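**Kotatex swap shop moves to a bigger room this November**

Good news for anyone with a closet full of fabric they swear they'll use someday! The Kotatex swap shop, which has been squeezed into the back of the Zirnik building for almost 3 years, is moving upstairs in November to a room with real daylight and space for two cutting tables.

The idea is the same as ever. You bring in cloth, yarn, zippers or buttons you don't want, you get a token for each bag, and you trade the tokens for whatever catches your eye. No money changes hands. Last season 670 bags came through the door, and the shelves still looked different every single week (one morning it was all corduroy, the next it was a mountain of sock yarn in every shade of green).

Opening day starts at 10 a.m., and the first 20 people in line get an extra token. Plusel, the repair café from across the street, is bringing its sewing machines over so people can try out a stitch or get a stuck bobbin sorted while they browse.

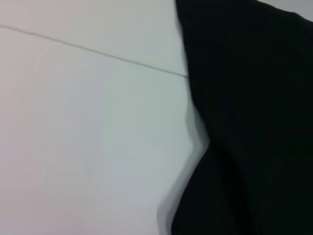
The new room also means longer hours. The shop will stay open until 8 p.m. on two evenings a week, something knitters with day jobs have been asking for since the very beginning. There's a kids' corner too, with felt scraps and blunt needles, and a long rail for finished clothes - coats especially, with the cold weather coming.

Kyriakidis Bakery on the ground floor has promised coffee and sesame rings on opening day, so come hungry. Please keep the food downstairs, though. Nobody wants syrup on the silk!

A few things to know before you pack your bags. Fabric should be clean and at least a foot long on each side. Yarn can be part of a ball, as long as it's wound up. Foam, pillows and old carpet can't be taken. Tokens from the old room are still good, even the faded paper ones, so check your coat pockets and the bottom of your sewing box.

The entrance is by the side stairs, and there's an elevator just past the bakery counter.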